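Course: Planning of Automation Equipment
Handout 3, Budget for hand-held grippers
Teacher: Miyuki Katayama

In the last handout we looked at the price of a robot arm. Today we look at the smaller equipment which the operator holds in the hand. Students often write one line for it, "gripper", and then the budget is too low before July.

Please divide the cost in four parts: the gripper itself, the printed markers, the cables, and the spare parts. The supplier Gelik gives a price for the gripper only. Wada sells the complete set, but the delivery time is 48 days, so the order must be sent early.

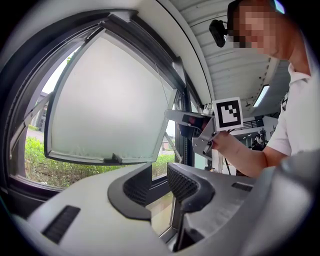 Fig. 1. Hand-held gripper with marker card on top, used near an open window.

Look at the cable in Fig. 1. It hangs down from the gripper. For each place of work you must measure the path of the cable before you order it. Also write down the windows and the lamps, as the light can disturb the reading of the marker.

Marker cards are cheap and become dirty or bent. In the Tundedov project, Kenta Honda ordered 122 cards for 20 grippers, and I recommend that you calculate in a similar way.

Homework: make a budget for 3 grippers, with one spare cable for each. Compare Gelik and Wada, and explain which offer you choose if the work must start in July. Send the table to Sanaa Cherkaoui. Prices without tax, please.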